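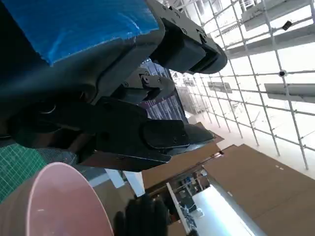
Posted by the keeper of the Clerville kitchen diary, in February

Up at half past five again, with the window black and the boiler ticking, and I thought I might as well get the dough going as lie there listening to it. I've been trying to make the crackle-topped buns I used to buy from Vahidi, the little bakery behind the tram stop in Trindholm, ever since we moved away. They closed before I had the sense to ask how they did it, and I've been guessing my way along all winter.

This was batch 6. The dough itself I'm happy with now — milk, butter, one egg, and a spoonful of honey where I used to put sugar — and it came up beautifully on the shelf over the radiator. It's the topping that beats me. Last time I rolled it too thick and it slid off in the oven like a hat, and the time before it melted into the bun altogether and left a sort of sweet varnish.

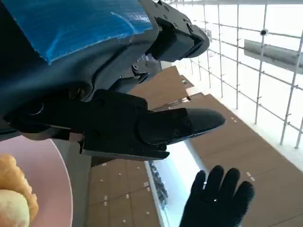 So this morning I chilled it for an hour, rolled it between two sheets of baking paper and scored it with the back of a knife. I wrote the weights down for once, 37 grams of dough to each bun and 13 of topping, and felt very professional. Then the post came, and I got talking at the door about the roadworks, and they had rather longer in the oven than I'd meant.

They were a bit dry underneath, but oh, the tops! Proper cracks at last, and that sandy crunch when you bite. I ate one standing at the sink, far too hot, and was back in my wet coat at the tram stop with the bag going see-through in my hand. 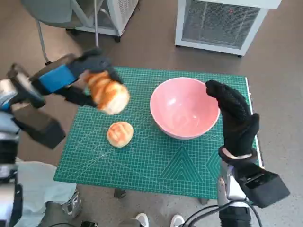
Later, about four o'clock

Took five of them next door wrapped in a tea towel, and came home with a jar of quince jelly and a long account of a bad knee. A cold bun turns out a good deal chewier than a warm one. I split the last one and toasted it, which helped, and had it with the jelly while it rained. 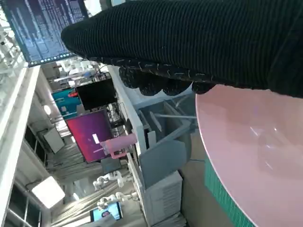
I do wonder whether Vahidi used lard. There was a savoury something at the back of it that butter doesn't give you, and I can't get at it by thinking. I'll buy a small block when I go in for the library books and try half and half, if I can stay away from the front door. Must also wash that tea towel.

Comments

My mother always used lard for hers. Go easy, though, or the topping goes greasy by teatime.

Oh, I remember that tram stop! They did a poppy seed plait as well, didn't they? I'd love to see you try it.

Could you freeze these before baking? Asking for a very small oven.

Recent entries
The marmalade that wouldn't set
A wet weekend in Stetasia
Clearing out the spice drawer
Soup, and more soup

Last updated: February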